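Friday, October 31, 2025

Well, the cloth is finally on the table and I'm going to write about it, because who else am I going to bore with this? I've been going on about that tabletop since May. The move to Durkport was hard on it (a long gouge, right where your elbow goes) and I priced refinishing at Petridis and came home in a sulk. So, felt. Dark teal felt, from the remnant bin at Demex, and I only went in for picture hooks!

I cut it too small the first time. Of course I did. I'd rounded off the corners using a dinner plate and was so pleased with myself that I never checked the length, and it came up short by the width of my hand. Back to Demex, same bin, and there was one more piece of the same teal rolled up under some curtain lining. I nearly hugged it. Second try went fine, and I love the color more than I expected to. It picks up every crumb and hair, though, so I'll be going at it with the lint roller till I'm old.

The screen went up behind it too, the woven tan one with the dark wood strips. I had it flat against the wall at first and it looked like something waiting to be returned. Then I pulled it forward and bent it around the back and the sides, and now it's like the table has its own little room. Much cozier. The gray carpet looks less like an office, even.

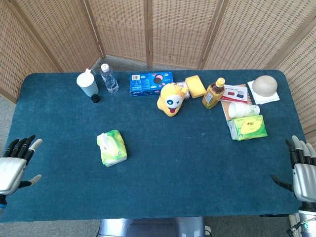

And then there's the stuff. I swear a clear surface in this place lasts as long as a sneeze. Already there's a row of it along the back: the cup with the spouty lid, a water bottle, the blue box of cookies, the tea with the yellow cap, a yellow sponge that has no business being anywhere but the sink. There's a little black bottle cap lying on the felt as well, and I keep meaning to deal with it and then I walk off and do something else.

The yellow plush can stay. It's got one star eye and one dot eye and a big red mouth, and it looks so thrilled about everything that I can't put it in a drawer. Maybe it could live on the shelf by the door once I get the shelf up, but the brackets are still in the Irside bag with the receipt, so let's not get ahead of ourselves.

Tomorrow: sponge back to the kitchen, lint roller, look for the 1000-piece puzzle. I think it's in one of the two boxes under the bed. I want to try it on the felt and see if the pieces slide around less than they did on the bare wood. Candy bowl is by the door and the bell just went, so that's me done for tonight.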